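Jonatan Torvik
Thread, 12 posts
4 min read

1/ I spent most of December getting the sewing table back into shape. A few people wanted to know how I set it up and how I handle fabric before cutting, so I'm putting it all in one thread.

2/ The table first. It came out of a school in Escobar that was built in 1905, and the top is scarred all over. Ink, knife cuts, one burn. Fine for cutting boxes on, bad for cloth. Anything with a loose weave snags on it.

I tried sanding. It took two evenings and the cuts are deeper than they look. I stopped before I made a dip in the middle.

3/ What I use now is a plain cream-white sheet over the whole top. It's an old flat bed sheet, washed many times. I pull it over the far side first, then smooth toward me with my forearm. It still creases a little. I don't iron it in place anymore, the creases come back by lunch.

A light cover also makes it easy to see stray threads and pins, and I drop a lot of pins.

4/ I had a rubber mat from Roltora before this. Good for rotary cutting, terrible for laying out. Cloth grips it and won't slide, so you end up lifting and dropping the piece over and over. The mat lives under the bed now and comes out for straight cuts only.

5/ The fabric this month is a periwinkle blue. I bought 6 yards from the remnant shelf at Pelico. It's a medium weight and it's going to be napkins and, if there's enough left, a curtain for the small window over the sink.

I cut a few test pieces off the end before touching the rest. I'd do that with any remnant. You don't know how it was stored.

6/ Before I measure anything I let the cloth relax. Fabric that's been folded on a shelf holds the fold. I drop it on the sheet in a heap, then pick it up by the middle and let the folds fall out to the sides. Hold one corner down while you do it or the whole thing travels across the table.
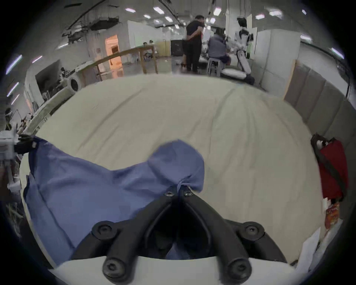

7/ FLATTENING

Once it's down, work from the held corner outward with flat hands. Don't tug on the opposite corner. Pulling on the diagonal stretches the cloth and your square turns into a kite. I ruined a full set of napkins this way two years ago and kept them as dust rags.

8/ If a wrinkle won't go, lift that part and lay it down again. Pressing harder just moves it over. For real fold lines I use the iron on medium with a damp towel between.

9/ Cutting. I mark with chalk and a steel ruler, then cut with shears. Napkins are 18 inches before hemming. I fold the hem twice and press it before it goes anywhere near the machine. Mitered corners if I have patience that night, otherwise square ones.

10/ Things on the table. I let bags and packages sit along the side while I work, and paper too. I know people who clear everything off first. My rule is that they can stay if they're out of the cloth's way. Drinks go on the windowsill, always.

11/ Thread question, because it comes up every time. I use Worero all-purpose cotton in the nearest shade I can find, and if I can't match it I go darker. A darker thread sinks into the cloth, a lighter one shows along every hem. One cone holds 2000 yards and I've been on the same gray one since spring.

12/ The first napkins are hemmed and in the kitchen drawer. Still need to measure the window again, I wrote the width on an envelope and the envelope is gone. Will add the curtain to this thread when it's up.

Get new posts by email. Enter your address to subscribe to the newsletter. You can unsubscribe at any time.

We use cookies to remember your settings. Accept / Manage preferences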